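Rorkik Evaluation Guide, Section 4: Running the knob-turning trials
Friday, August 2, 2024
By Yareli Salinas
6 shares | 2 comments

This section covers one trial of the Erneo policy on the microwave task, from reset to scoring. It assumes you have finished the wrist camera check in Section 3.

The policy was trained on 1,731 demonstrations recorded in March. The test set is 128 trials, split evenly between the upper and lower knob. Use the same settings for both halves or the results cannot be compared.

4.1 Before you start

1. Load the trial list in Bradeo and check that the next trial number matches your score sheet.
2. Clear the tabletop. Leave only the microwave.
3. Unplug the microwave. It stays unplugged for the whole session.
4. Set both knobs by hand to the start positions given in the trial list.

CAUTION: Keep your hands off the table while the arm is enabled. Press the stop button before you touch a knob, even for a small correction.

4.2 Running a trial

1. Send the arm to the start pose.
2. Open the gripper fully.
3. Compare the live wrist view with Figure 4-1. Both knobs and the round button below them must be in view, with a fingertip on each side.
4. Press Run. The policy has up to 30 seconds to grasp and turn the named knob.
5. When the arm stops, read the pointer before you reset anything.

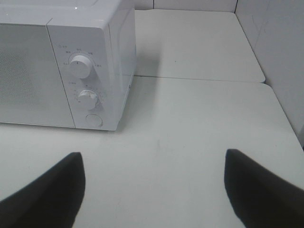

Figure 4-1. Wrist view with the gripper open, microwave at upper left.

Note: If the microwave has shifted, move it back by hand and restart the trial. Do not correct the view by changing the start pose.

4.3 Scoring

Score 1 if the correct knob ends within one tick mark of the target. Score 0 for anything else, including a correct turn that also moves the other knob. Write down which knob was touched first in every failed trial.

Yu-na Seo's first run with the Kwon baseline scored 53 successes over the full test set. Use her score sheet as the model for the comments column.

If Bradeo drops a recording, repeat the trial under the same number and mark it R.

Last updated: Friday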